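别再先调模型了，先把时间戳对齐

我写这篇是因为上个月又跟人吵了一架（吵得挺愉快的，别担心）。起因是组里新来的同学跑来问我，策略在抓取的最后一小段总是抖，要不要换个大一点的视觉骨干。我说你先把数据回放给我看看。他一脸不情愿，觉得我在敷衍他。

我的看法一直没变：做模仿学习的团队，十个里有八个在模型上花的时间太多，在工具上花的时间太少。而工具里面最不受待见的，就是同步和回放。写这种东西发不了文章，汇报的时候也没什么好放的，老板看了只会问一句“所以成功率涨了多少”。

说回那位同学。他手上有3026条手持夹爪录的演示，过完我们的筛选脚本剩2960条。看着挺干净对吧？我当时也觉得挺干净。结果把图像和夹爪开合宽度画到同一条时间轴上一看，有一批数据的宽度比画面早了3帧。你想想看，画面里手指还没碰到东西，标签已经说“合上了”。模型老老实实学会了提前合手，然后在物体前面犹豫、松开、再合，这不就抖起来了嘛！

换再大的骨干也没用，它只会把这个错学得更像。

我们现在的回放工具叫Gilau，名字是Teodor Hodoroagă起的，他说是老家附近一个地名，我也没去查。最早的版本丑得要命，一个窗口放视频，一个窗口放曲线，拖进度条的时候两边还不同步（一个查同步问题的工具自己不同步，我们笑了很久）。后来他花了三个星期重写，把所有流先重采样到同一个时钟上，缺帧的地方标红，不许插值。这个“不许插值”我俩争过。我嫌满屏红条看着心烦，他坚持说，心烦就对了，插完值你就再也看不见它了。现在我站他那边。

还有一件事我想多啰嗦几句，就是鱼眼标定。广角镜头视野大，做手持采集确实舒服，夹着的东西和周围的台面都能进来，定位也有足够的特征可以跟。但是很多人标定一次就用半年，镜头座松了一点点也不管。我们之前用Cordero那套标定流程，重投影误差给你报一个平均值，小得很好看。可平均值主要是画面中间那些点撑起来的，边上畸变最厉害的地方误差大得离谱，而SLAM偏偏很爱用边上的点。后来我们改成按半径分圈报误差，一眼就知道该不该重标。代码没几行，我一个下午就写完了，真不知道之前为什么拖了那么久。

再说感知。我特别烦一种做法，就是在抓取这件事上默认物体是不透明、不反光的盒子。实际家里桌上的东西哪有那么听话？就说小型搅拌机吧，杯子是透明的，底下一圈红色亮面，再往下是白色底座，背后是白桌子。你让深度估计去看，杯子那一段基本等于瞎猜，红圈上的高光又跟着视角跑，底座和桌面的边界还糊成一片。我们试过在Bramero的分割模型后面接一个点云规划器，规划出来的抓取点有时候干脆在杯子后面的墙上。
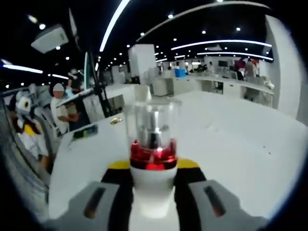
所以我现在更愿意让策略直接从图像出动作，规划器退到后面去管碰撞和限位。我知道做规划的朋友看到这里要不高兴了，先别急着骂我。我没说规划没用，装配、码垛这些活儿，几何模型准得很，端到端去做纯粹是给自己找麻烦。我说的是桌面上这种乱七八糟的东西，透明的，反光的，每家形状都不一样，你拿一个显式的几何表示卡在中间，它的错会原封不动地传下去，而且下游根本没有机会补救。

当然，直接出动作也有直接出动作的毛病，最大的就是延迟。推理一次要时间，相机传过来要时间，控制器执行还要时间，加起来你看到的其实是过去的世界。我们在Galtia那个项目上吃过亏，动作块预测得好好的，执行的时候从第一步开始放，手臂每换一块就顿一下。后来按实测延迟把前面已经过期的几步扔掉，顺滑多了，模型权重一个字节没改。你看，又是时间戳的事。

有人跟我说，数据量上去了这些小误差自然就平均掉了。随机的误差也许可以，系统性的偏移你采到天荒地老也平均不掉。我们后来做过一个对照，从修好的数据里只挑2000条来训，比用没修的全量数据还稳，那位同学自己跑的，跑完盯着曲线看了半天，回头问我Gilau的文档在哪儿。

文档嘛……还没写完。Teodor说十一月之前给，我先替他记在这儿。要是你们组也有类似的回放工具，尤其是能处理好几个相机时钟各漂各的那种，欢迎发给我看看，我想抄一点。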